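Toy blocks scratching up the bottom of a divided bin, line it or leave it?

Oduor Chege
8 June 2022

Got a big gray bin, open top, two compartments, we toss the red and green blocks in the front half. Floor of it is metal and looks awful now. Cloudy white scuffs, dark rubbed patches, scratches all over. Divider wall is just as bad down low. Block sets came from Barasa, 60 pieces, hard edges on the long ones.
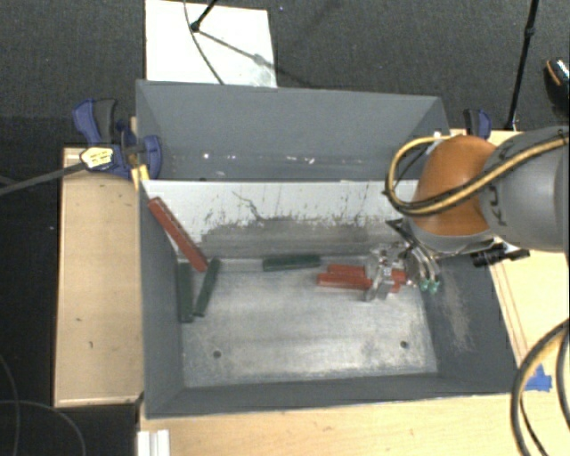 Tried dish soap and a sponge, did nothing. Don't want to use anything harsh, kids put there hands in it. Also two small holes in the floor of the front side, should those get plugged? Thanks in advance

Hamisi Rashidi

Leave the holes. If you ever rinse it out the water needs somewhere to go. For the scuffs, baking soda paste, soft cloth, rub, wipe, dry. Takes the white cloudy stuff down some. Deep scratches are staying, sorry. Then cut a piece of thin felt or shelf liner for the floor and just lay it in, no glue. I did mine in March, paid 40 cents a foot for the end of a roll. Do a strip up the divider too, thats where the long ones bang when you dump them in.

Beat Nägeli

just get a new bin

Adhiambo Kioko

Second the liner. Felt gets gross fast tho, go with the rubbery kind. And run your finger along the deeper scratches first, if one has a burr on it hit it with fine sandpaper before you cover it up.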